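Foro de vecinos de Gurero > Casa y cocina > ¿Lavavajillas o fregar a mano?

tertulia_pilar
Abro hilo porque en casa llevamos dos semanas discutiendo. Somos dos, comemos en casa casi siempre y el lavavajillas viejo ha muerto. Un técnico me pide 80 euros solo por venir a certificar la defunción. ¿Compro otro o vuelvo al estropajo como mi abuela?

Manolo_del_4B
Compra otro. Tu abuela también lavaba sábanas en el río y no la veo de ejemplo.

quinqué
Discrepo. Siendo dos, el aparato tarda tres días en llenarse y para entonces el arroz se ha hecho cemento. Yo friego a mano desde 2019 y sigo casado.

Manolo_del_4B
Habría que preguntarle a ella.

rhea_ag
Soy Rhea Agbayani, la del taller de Ulatthorpe, por si alguien no me ubica por el apodo. Yo miré precios en julio del año pasado: 975 el sencillo, 1.150 el silencioso. Me llevé el silencioso y ahora oigo perfectamente la nevera.

quinqué
Por 1.150 euros friego yo lo de toda la escalera.

tertulia_pilar
Tomo nota, quinqué. ¿Y el espacio? Mi encimera es del tamaño de un sello. Si friego a mano, ¿dónde escurro?

Manolo_del_4B
Ahí está la trampa. El que friega a mano acaba con un escurridor enorme y media cocina inutilizada. Luego presume de lo que ahorra.

quinqué
El mío es plegable. Se pliega él solo, a veces con platos dentro.

rhea_ag
Pilar, pon el escurridor en una mesa aparte y lleva los platos en bandeja. Te ahorras el charco de la encimera y los viajes de taza en taza. Una idea de cómo repartirlo:

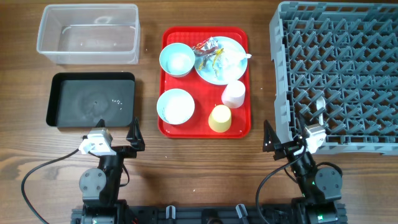
Sección Casa y Cocina — Club Vecinal Mofokeng

La bandeja roja para mover la vajilla, el escurridor gris para lo fregado y el recipiente transparente para los cubiertos, que en el escurridor siempre se cuelan por donde no deben.

Manolo_del_4B
O sea, que ahora además de fregar hay que comprar una mesa.

tertulia_pilar
La mesa la tengo. Lo que no tengo son 975 euros ni ganas de oír a mi marido explicarme cómo se carga la bandeja de arriba.

quinqué
En Drisville hay una tienda de segunda mano con lavavajillas, por si acaso. No digo que vayas. Digo que mi cuñada fue y el suyo hace espuma por la puerta.

rhea_ag
Lo de los cubiertos va en serio, eso sí. Con los mangos hacia abajo.

Manolo_del_4B
Hacia arriba, por Dios. Que luego se coge el tenedor por los dientes.

quinqué
Hacia abajo toda la vida — y los cuchillos, tumbados.

tertulia_pilar
Abro otro hilo para eso.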